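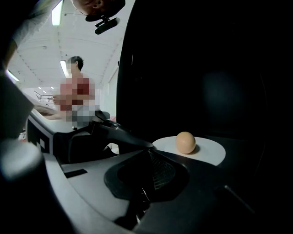

Why are some eggs brown? It comes down to the breed of hen, and the color only affects the shell.

Kitchen > Ingredients > Eggs > Brown egg

Brown egg

A brown egg is a hen's egg with a tan to dark brown shell, and I've been eating them my whole life (my grandmother in Drositport wouldn't buy any other kind!). The pigment goes on late, while the shell is forming, so the inside of the shell stays pale. Taste depends more on freshness and feed, though my friend Mayu Hosoda will argue with me on that until breakfast is over. I hard-boil mine for 11 minutes, then leave them on a plate until they're cool enough to peel. Boiled ones keep up to a week in the fridge, still in the shell.

Filed under: Eggs, Breakfast basics

Previous Next Random article Contents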